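## 4. Table set-up and the two-handed lift

This section is for club members who have finished the charging and pairing steps in section 3. It assumes two hand-held grippers and one person using both. The kit leaflet says a beginner can be ready in 20 minutes. We have never seen it, so book the whole afternoon.

### 4.1 Before you pick anything up

1. Lay a cloth on the table and pull it flat. Plain or patterned doesn't matter, whatever the Ulura forum says about patterns.
2. Put out plates and bowls in more than one colour. Leave at least one plate flat on the cloth.
3. Check the finger pads on both grippers. If a pad has started to peel, swap it before you begin. Glue is not a repair.
4. Run each cable back toward your own side, clear of the dishes.
5. Open and close both grippers fully, five times each. If one sticks, tell Delia Cáceres and use a spare.

> **Caution:** Use only dishes the club can afford to lose. The pads are described as "non-slip" in the catalogue. Ceramic glaze has not read the catalogue.

### 4.2 Lifting a plate

1. Bring one gripper in low, at the near edge of the plate.
2. Get a pad under the rim and raise that side slowly.
3. Bring the second gripper to the other side before the plate is steep enough to slide.
4. Close gently. Squeezing harder mostly makes a plate turn.
5. Hold for a slow breath, then lower it the way it came up. 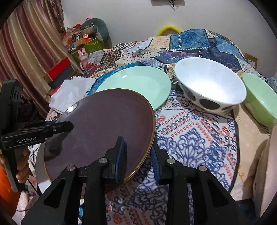 If the plate slides, let it go down onto the cloth. Do not chase it with the other gripper. Most of our chips came from the chase, and Ulises Escobar has the box of pieces to prove it.

**Note:** Older copies of this guide told you to start with bowls because they are "easier." We could find no one in the Novville group who agreed. Start with a plate.

### 4.3 Saving and labelling your attempts

1. Stop recording before you put the grippers down.
2. Name the attempt with your initials and the dish colour.
3. Mark it **good**, **slipped** or **unsure**. Use "unsure" freely.
4. Keep the slipped ones. A folder with no failures in it is a folder somebody has tidied.

By the end of February the shared folder held 1,554 attempts, of which 262 were marked "unsure." The Zistita software gave 100 per cent of them a green tick. Treat the tick as confirmation that a file was saved and nothing more.

### 4.4 If something goes wrong

- **Jaws close unevenly:** check for grit at the pivots, then repeat step 5 of 4.1.
- **Recording won't start:** unplug the cable and plug it in again. The Sepúlveda team recommends reinstalling everything. Try the cable first.
- **Arms getting tired:** stop. Tired attempts are poor ones, and they take just as long to label.

Packing up is covered in section 5.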